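Rules of origin when final assembly moves to a third country

Print this page | E-mail this page

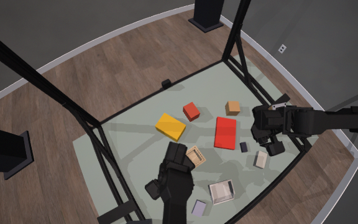 Tariff classification and origin

Posted by vanamden_trade

We make small metering pumps. At present the castings are machined at Endley and the pumps are assembled on the same site. The board wants to move final assembly to a contractor abroad, in a country which has a free trade agreement with our main export market. The castings, seals and motors would all still be shipped from here.

The contractor's sales people say the finished pumps will "obviously" count as originating in their country, as that is where they become pumps. I am not convinced. The agreement gives two alternative tests for our heading: a change of tariff heading, or a maximum of 40 per cent non-originating materials by ex-works price. Our castings fall under the parts subheading, in the same heading as the pump. Does assembly alone get us the preference? A typical unit has an ex-works price of 363 and we ship in lots of 1000.

Ojeda_customs

Not on the first test. A change of tariff heading means a change at four-digit level. Parts and finished pump share the first four digits, so the castings do not make the jump, whatever the motors do.

That leaves the value test. On a price of 363, 40 per cent allows you 145.20 of non-originating materials. Everything you send from Endley counts as non-originating unless the agreement has a cumulation clause covering your country. Read that clause before anything else. Some agreements allow full cumulation, some bilateral only, and some allow it only where all the countries concerned have agreements with each other on the same rules.

Check also the list of insufficient operations. Simple assembly of parts is normally on it, and if your process is caught there you fail even if the value test is met. Whether yours is "simple" depends on the skills and equipment needed. Pressure testing and calibration may help but do not settle it. Apply for a binding origin ruling from the customs authority of the importing country, if it issues them. A contractor's opinion is worth nothing in an audit.

stimlow2

We did something like this with valves and just put the assembly country on the invoice. Never had a problem in almost 100 shipments. I think people worry too much about this stuff.

Ojeda_customs

Stating a country on an invoice is a separate matter from claiming preference. If you paid the full duty, there was no preference to refuse. If you did claim it, the importer can be billed for the difference later, within whatever period local law allows. Keep the supplier declarations and the costings for each model.

One correction to my first reply: the value of non-originating materials is usually the customs value at import into the assembly country, so freight and insurance to that point go in. On heavy castings this can be enough to push you over.

Print this page | E-mail this page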